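Speaker notes, June 2021
Talk: Planning around cables in the Trudis simulator
Slot: main session, questions at the end

**Opening (slide 1)**

Good afternoon. This talk reports on the planning and perception software developed under the Trudis project at Mivness. It concerns one narrow problem: how an arm should plan a reach when a flexible cable lies across its workspace. The results presented today come entirely from simulation.

**The wrist view (slide 2)**

The perception module, Imrie, takes a wide circular view from close to the gripper. The arm's own hardware fills much of the lower part of that view, and a cable can pass behind one object and come out on the far side of it. 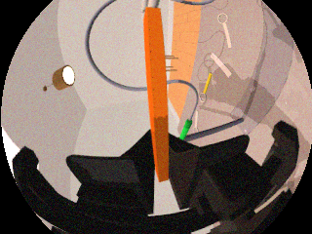

Imrie therefore applies a self-mask before any segmentation is attempted. The mask is computed from joint angles at each step. Earlier releases used a fixed mask, and the planner received false obstacles whenever the wrist turned.

Translucent surfaces remain difficult. Depth is read at the panel in some renders and behind it in others. The present rule is to treat the nearer reading as solid. *(Pause here. Expect a question on transparency.)*

**Evaluation (slide 3)**

- Planned reaches in the May test set: 2,651
- Reaches with a cable in the swept volume: 1,519
- Of those, reaches completed without contact: 1,287

State clearly that "completed" means the gripper arrived at its pre-grasp pose. Grasp success was not scored.

**The overhead view (slide 4)**

The planner, Bostix, works in the frame of the arm's base. The overhead view is used for checking plans and is not supplied to the planner at run time. Small items on the table, such as the yellow stick, are modeled as rigid bodies. The cable is modeled as a chain of short links.

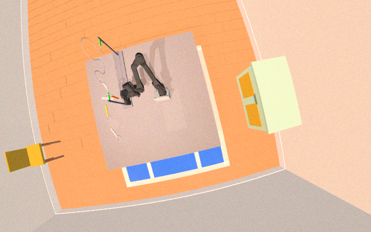
**Trudis Software Team, Mivness**
*Planning and Perception*

A cable may run past the edge of the table and return to it. Bostix at first dropped any link outside the table boundary, which split one cable into two unrelated pieces. The full chain is now kept, and links off the table are marked as unreachable but still connected.

Replanning is triggered when any link moves farther than the set tolerance. The limit is 6 replans per reach, after which the arm returns to its home pose and the attempt is logged as a failure.

**Closing (slide 5)**

Next release: logging of mask errors by joint, and a replay tool for failed reaches. Leave the slide with the contact address on screen during questions.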